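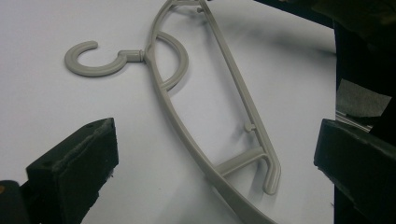 A plain grey hanger on a white surface.

I have been going to the same asthma evening class, on and off, for long enough to have sat in every one of its plastic chairs, and I want to put in a word for it while it is still there to be put in a word for. The health centre at Tider would like to replace it with an app. They have been very polite about it, and the leaflet that came round in June was a cheerful thing with a good deal of yellow in it, but when you read it through to the back you find that the room will be given over to other uses and we shall all be sent a link.

Let me say first that I have nothing against the app. It is called Lonex, my nephew put it on my telephone for me, and it reminds me to take the brown inhaler in the morning, a thing I was forgetting more often than I had admitted to the nurse. It has little films in it. There are 159 of them, according to the leaflet, and I have watched three, and they were clear and kindly spoken and I learned that I had been breathing in too fast. So I am not writing as somebody who wants everything kept as it was when we all had bus passes made of card.

But a class is a peculiar sort of thing, and I think the people who plan these matters have mostly never been to one as a patient. They suppose that what goes on is information. A nurse has it, we lack it, and at the end of the evening we have it too. If that were so then a film would do just as well, and you could watch it in your slippers.

What I remember from my first term is Ülle Lepik taking everybody's inhaler technique in turn, all the way round the room, and how dreadful most of us were. I had been using a puffer for twenty years and I was spraying it on my tongue! The man beside me had never taken his spacer out of its bag. We laughed until two of us needed our inhalers in earnest, and I have not done it wrongly since, or not very often, and when I do I hear Ülle saying "slower, slower, you are not blowing up a balloon." I doubt very much that I should have told a telephone I had been getting it wrong for two decades. I told that room because four others had just owned up to the same.

Then there are the parents. A good third of the class in any term is mothers and fathers of small children who have newly been told, and they come in looking as though they have not slept, which they haven't. They ask the nurse the question on their list, and she answers it, and then over the tea they ask the rest of us the one they really came with. Will she be able to go swimming? Does it frighten them, at night? Somebody who wheezed all through school and now plays in a brass band is a better answer to that than any paragraph I have read.

I do understand about the money. The figure given for running the classes across the district was 2526 for the term, and the Sproģis branch, I am told, had evenings with hardly anyone in it, and a nurse's time is a nurse's time. The app can be given to 200 households in an afternoon. I can see how that looks in a column. I would only ask that somebody put in the other column the people who will not open the link, and I could name you a few of them, starting with the gentleman who still keeps his spacer in its bag unless he is asked about it.

My own suggestion, and I have sent it in on the form, is that the two be married up. Let the films be the homework, and let us have one evening a month in the room, with Ülle or whoever follows her, and the urn. They do something of the kind over at Mavelico, where my sister lives, and she says the young ones come for it and stay on talking in the car park afterwards.

The forms can be had at the front desk until the end of the month, and there is a box for them by the door. Please do fill one in, even if you only have a line to say.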